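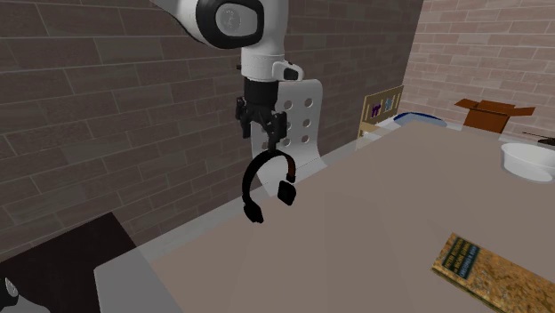 How to Clean the Ear Pads of Your Headphones

If you wear over-ear headphones every day, the pads collect skin oil and dust. I clean mine each January and again in summer. The work takes 30 minutes, plus the drying.

What you need

A soft cloth, a cotton swab, lukewarm water, mild dish soap, and a dry toothbrush. I use the Vinalex cloth, but an old T-shirt is also good.

Step 1. Unplug the cable, or switch the headphones off if they are wireless.

Step 2. Take off the pads. Most of them are held by small clips, and you turn them a little to the left. Some are glued, so please check the manual before you pull.

Step 3. Put two drops of soap in a cup of water. Make the cloth damp and wring it very well. Wipe the pads, also in the fold where the dust likes to stay.

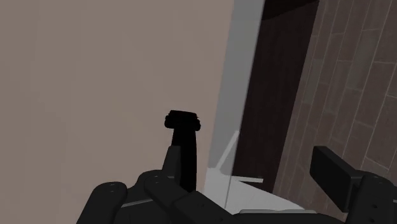 Dark handle against a pale wall

Step 4. Brush the speaker mesh with the dry toothbrush. Hold the cup with the opening down, so the dust falls out and does not go inside.

Step 5. Wipe the headband. For leather, use only a damp cloth with no soap.

Step 6. Leave everything on a towel for 10 hours. Do not use a hair dryer, it can make the glue weak.

If the pads are cracked, cleaning will not help them and you should buy a new pair. Measure the old ones first. My pads are 70 mm wide inside.

Written by Cameron Sutherland, 5/15/21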